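Why Do Things Have Holes in Them?

From the Daststead Children's Science Pages
Updated 5/6/19

A hole is a place where something is missing. That sounds like a bad thing. A hole in a sock lets your toe get cold, and a hole in a bucket lets the water out. But many holes are made on purpose, and they do useful jobs.

Letting water through

A kitchen strainer is a bowl full of holes. When you pour cooked noodles into it, the water is small enough to slip through and the noodles are too big. A strainer sorts things by size. Gardeners do the same thing with a sieve, which lets fine soil fall through and keeps the stones on top.

The drain in a bathtub works this way too. It often has a cover with small openings so that toys and washcloths stay in the tub.

Letting air through

Air needs a way in and a way out. Bread that is still warm gives off steam. If you put it in a closed bag, the steam turns back into water and the crust gets soft. On a rack, air can reach the bottom of the loaf as well as the top.

Fruit is often carried in crates with open sides. Air moves between the pieces and helps carry away extra dampness. Mold grows more easily where it is damp.

Holes in a pattern

Holes that are made on purpose are often put in rows. Rows are easy for a machine to cut, and the material between the holes is the same width all the way across. Some patterns use round holes and some use diamonds.
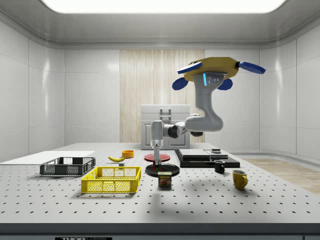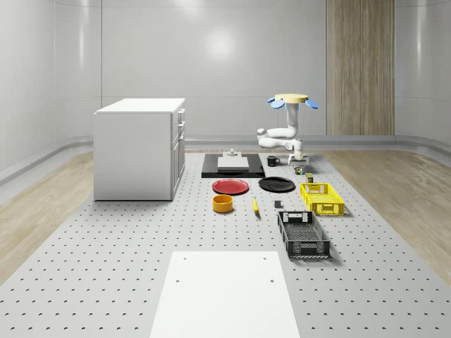
A gray platform with rows of small round holes. 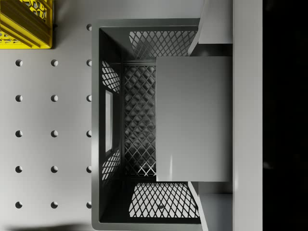

The upper end wall of the gray crate has diamond-shaped openings. 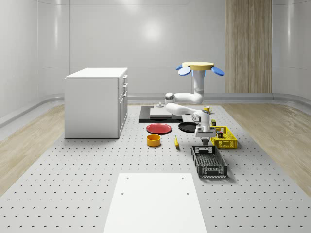

Saving material

A sheet with holes in it weighs less than the same sheet without them. Suppose a solid metal tray weighs 80 ounces. If the holes take away 13 ounces of metal, the tray weighs 67 ounces, and it is easier to lift.

You cannot keep adding holes forever. The part that is left has to hold everything up. If the holes are too big or too close together, the tray will bend.

Holes in nature

A sponge from the sea has many tiny holes. Water goes in through the small ones and comes out through bigger ones, and the sponge eats the bits of food the water carries. Leaves have holes too small to see without a microscope. They let gases in and out.

Try it

You need 2 paper cups, a pencil, and a sink. Ask a grown-up to poke one hole in the bottom of the first cup and six in the bottom of the second. Hold both cups over the sink and have a friend fill them to the same height. Which one empties first? Try again with sand.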